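Week 5 handout: Buying used, and how not to get stung

Hi all. I talked way too fast last week, so these notes cover what I said plus the bit I skipped when we ran out of time. Bring them with you, we'll use the Kostthorpe listing again.

Where we left off

We were talking about why used goods sell for so much less than new ones, even when they've barely been touched. The seller knows how the thing was treated and you don't. You guess, and you guess low to protect yourself. Then the people with really good stuff look at your low offer and decide to keep it, so what's left on the market gets a little worse, and next time you guess even lower. Economists call this adverse selection. I call it the reason I drove a terrible hatchback all through grad school.

Two ways out

1. Signals from the seller. A warranty is the classic one. It's cheap to offer if your goods are sound and expensive if they're junk, so it tells the buyer something. Photos with the cover off work a bit like this too (a seller with something to hide would usually like the cover to stay on). Wording is a much weaker signal. "Runs great" costs nothing to type.

2. Checking by the buyer. You pay a mechanic, you bring a friend who knows pianos, you ask for the service record. Checking costs money and time, so it only makes sense when the price is big enough. Nobody hires an inspector for a toaster!

Remember the Jitard and Cirillo exercise? Both shops sell the same refurbished desktop. Jitard wants $600 and takes returns, Cirillo is cheaper and sells as is. Several of you said Cirillo was the obvious pick — and it might be, if you can open the case and know what you're looking at. If you can't, the return policy is part of what you're buying. Put a dollar value on it before you compare the prices.

A word on parts

Things made of separate parts are funny. A buyer who wants the whole machine may walk away over one missing piece, while a buyer who wants the memory or the drive doesn't care at all. So the same box can have two fair prices depending on who's asking. The Serkard reading has a nice section on this, starting on page 22. Skip the math in the middle if it puts you off, I won't test it.

For next time

Find one real listing for something used. Write half a page on what the seller tells you, what they leave out, and what you'd ask before paying. Cars are fine, but please, not all cars.
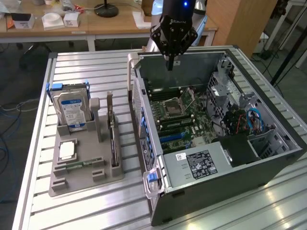 Fig. 1. Desktop tower with the case open. The CPU socket is empty, and there's a memory module in one of the slots.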